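[kesberg-robotics] Re: toothbrush task, who is doing what before the demo

Sent: 31st March
To: kesberg-robotics list

Hi all, quick one between classes, sorry for the typos.

Somebody wrote last night:

> Are we still doing the toothbrush task for Dreltside or did we switch
> back to the blocks? I missed the meeting and the wiki still says blocks.
> Also what counts as a finished run? And are we allowed to use the
> wrist view at all, I heard two different things.

Toothbrushes. Blocks are dead. Wiki is my fault, will fix tonight, if I forget please just go in and fix it.

Wrist view is allowed, rules say any camera as long as it's mounted before the run starts. It's good up close and pretty useless when the arm swings. If your script grabs a wrist view mid swing you get this kind of thing, jaw is about all you can make out and the rest is smear plus window glare:

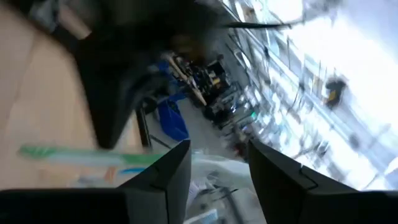
WHERE WE ARE

Episodes: 2,523 on the drive after I threw out the ones with bad timestamps. If your count is different you have the old folder, delete it and pull again. Don't merge. Please do not merge.

Training: Ojeda config is the one we're keeping. The Drenside one overfit like crazy, did fine on the cup in its usual spot and fell apart when the cup moved a couple inches. Keep the Drenside branch around for the writeup but nobody run it on the arm.

Blurry frames: I want to drop wrist frames above a motion threshold instead of feeding them all in. Threshold is a guess right now. Whoever did the optical flow homework last term, you know who you are, can you look at it?

WHAT COUNTS AS A RUN

Brush gets picked, brush ends up in the clear cup, bristles up, gripper lets go and backs off, cup still standing. All of that. If the cup tips it's a zero, even if the brush stays in. Time limit is 2 minutes per brush, clock starts at first arm motion.

Grasp the handle, well below the bristles. The skinny handles like to rotate in the jaw, so close slow and then lift. Going in at a diagonal has been working better for me than straight down, you get more room past the brushes that are already in there. 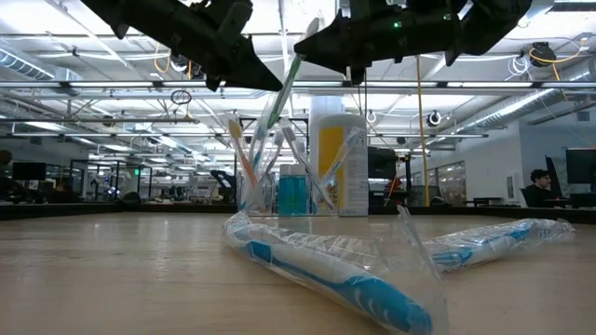 Clear handles are still our worst case by a lot. The depth is garbage on them, and with the mouthwash behind the cup the segmenter picks up turquoise through the plastic and calls it handle. I'd like to leave the bottles on the table for practice anyway, the judges said there will be clutter and they wouldn't say what. Same goes for the brushes still in wrappers, leave those out too. Wrapper glare is exactly what we need more of.

TO DO, PLEASE GRAB ONE

- recalibrate wrist camera, the mount got bumped (needs 2 people)
- 42 episodes still need labels, list is in the shared sheet, second tab
- one page summary for the Dreltside form. Plain language, no acronyms
- somebody bring tape. the good kind
- re-run the Ojeda checkpoint with the cup in the new positions and write down EVERY run including the bad ones

Reply on list so we dont get doubles. Bench is ours after lunch all week, log out of the control machine when you leave, last time it was still holding the arm and I couldn't connect.

Travel forms for Dreltside are a seperate email, coming later.

ok running

> Also do we need to bring our own cup or do they supply one?

Forgot this bit. Bring ours. They supply a table and power and thats it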